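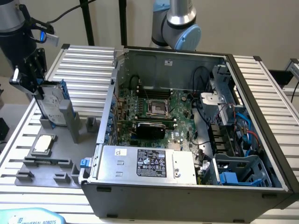 Vadach Desktop Assembly Failures

Data card, version 9

Summary
This set contains 797 recorded episodes from a two-arm cell at the Nalldale site. The task is to fit a hard drive in its caddy and a CPU into an open desktop tower. Parts start on a printed fixture plate beside the case. Every episode in this release ended in a fault, a protective stop or an operator abort.

Reason for the release
In July the cell was taken out of service after the drive arm lost its grip on a caddy during transfer and the drive fell into the open chassis. No person was hurt. Review of the logs showed that gripper force had been read from an outdated settings file after a controller restart – the arm reported a secure grasp throughout.

Fault labels
grip_loss: part released before the place command
fixture_jam: part not freed from its slot on the first pull
socket_misalign: CPU outside tolerance at the socket
arm_conflict: both arms requested the space over the case
operator_abort: stop pressed, no fault raised

Known problems
Force readings in the first 700 episodes were made with the outdated settings and should not be used for training. In 15 episodes the fault label was assigned by hand from the logs. Clocks on the two arms were not synchronized before the Hadgu software update.

Safety
Users who replay these trajectories on hardware must do so at reduced speed, with the work area clear of people. The Sukthorpe site requires a check of gripper settings after each restart.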